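Fuvwood Repair Room Moves to Larger Space, Adds Second Monthly Session

13 May 2024
By Ultan Mac Giolla

FUVWOOD – The town's free repair room has moved out of the library basement and into the former Laryea shoe store on Mill Street, where it will open twice a month instead of once.

The first session in the new space brought in 79 items, the most since the program began. Lamps, vacuum cleaners and small kitchen appliances made up most of the intake, along with clothing, two accordions and a child's wagon with a bent axle.

Residents can bring up to two items per visit. There is no charge for labor. Visitors pay for any parts used, and the repair room keeps a stock of plugs, cords, fuses, zippers and common screws on hand at cost. Larger parts have to be ordered, and the item goes home with its owner until they arrive.

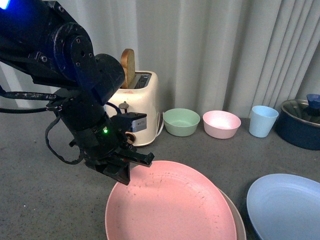
The library basement had been the program's home from the start, but it had one entrance, a steep stairway and only four outlets that could be used at the same time. People with heavy items often left them in their cars and asked for someone to come out and look. The shoe store has a level entrance from the parking lot and new wiring put in last October, when the building's owner was trying to rent it as a bakery.

The lease runs for 14 months. The town is covering heat and electricity, and the rent is being paid from a grant awarded by the Prarnora Fund, which supports waste reduction projects in the county. A small amount left over from the grant will go toward a second sewing machine and better lighting over the workbenches.

Under the new schedule, the first session of each month is for anything with a plug or a battery. The second is for clothing, furniture, toys, bicycles and hand tools. Knives and garden shears can be dropped off for sharpening at either one. Microwaves, gas equipment and anything with a refrigerant will not be accepted, and neither will items that have been under water.

Visitors are asked to stay while the work is being done and to take part if they are able. Anyone who does not want to hold a screwdriver is still expected to sit at the bench and describe the problem. Items should come in clean, with their cords, chargers and attachments. Toasters need to have their crumb trays emptied beforehand, a rule that was posted on the door in the basement and has been carried over to the new one. 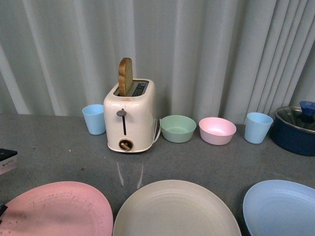 Items that can't be fixed go back to their owners. The repair room has no dumpster and cannot take donations, although several people have left boxes outside the shoe store since the sign went up. Those boxes have been taken to the transfer station, and the town is asking residents to stop leaving them. Working household goods can be dropped at the swap shed next to the transfer station scale during its regular hours. Broken small appliances with a cord are accepted in the scrap metal bin at no charge.

The move has also made room for a tool shelf. Residents with a library card will be able to borrow from a collection that now stands at 100 tools, most of them given by the estate of a retired cabinetmaker. Clamps, hand planes, socket sets and two soldering irons are on the list. Loans are for one week and can be renewed once by phone. Power saws are not part of the collection – the town's insurance does not cover them.

A swap table for spare parts will stay up between sessions in the front window. Tastix, the sandwich shop next door, has a key and will let people in during lunch hours to look through it. Remote controls, blender jars, vacuum hoses and the glass plates from old microwaves have been the most common things left there so far.

Appointments are not required, but the sign-in sheet closes one hour before the end of each session. People who want to learn repair work can put their names down at the front desk. No experience is needed for the sewing bench. Those who want to work on electrical items will be asked to sit in on two sessions first.

The street parking in front of the shoe store is limited to 30 minutes, so visitors should use the lot in back.

Recent Items
Swap Shed Hours Change for Summer
Transfer Station Stickers Now Sold at Town Hall
Compost Bin Orders Due at End of Month
Mattress Recycling Fee Stays the Same
Mill Street Sidewalk Work Enters Second Phase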